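Bench check before a teardown — desktop towers, bay 3
Filled in by Radwa Hegazy, October 1, 2020

Cord out of the wall and off the bench: OK. I hold the power button in for a bit afterward too. Old habit, and I'm keeping it.

Tower on its side, open side up: OK. The slotted table is great for this, but screws love those slots! I fished out three this morning (none of them mine, Robel).

Side panel stored: NEEDS WORK. It was leaning against my stool again. Panels go on the Todard rack, flat, with the case number on a bit of tape.

Edges of the case: OK, no burrs that I could find. I still wear the thin gloves for the first part — the metal on these older cases can surprise you.

Power supply: leave it closed. I know, I know, everybody has heard me say it. It goes to Meriem whole, label and all, and she decides what happens next. 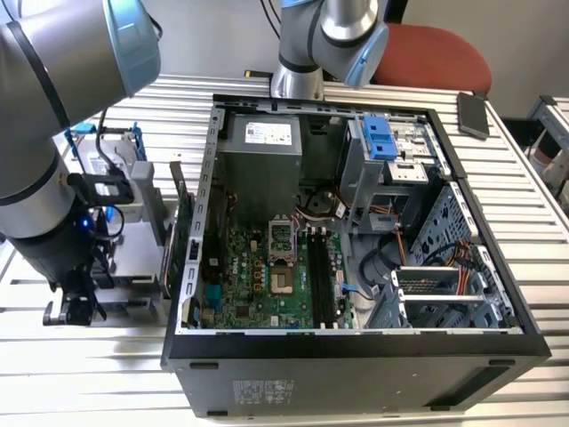 CPU socket: please look before you reach. With no processor in there the pins are just sitting out in the open, and one careless sleeve can finish off a board we could have sold. Plate up while you're checking, plate down and a cover on when you walk away. We're low on covers, so I've asked for more from Naciri.

Memory: OK. Sticks go in the gray tray, and check both slots for fluff while you're at it.

Capacitors: look for domed tops or crusty stuff around the base. Anything odd, write it on the sheet and set the board aside for Abdelilah.

Loose wires: tuck them back toward the power supply before you lift anything. I snagged a bundle in June and I'm still annoyed about it.

Drive caddy: drives get logged before they leave the bay. Log is at 281 as of this morning.

Still open: panel rack, socket covers. Hugo signs off once both are done.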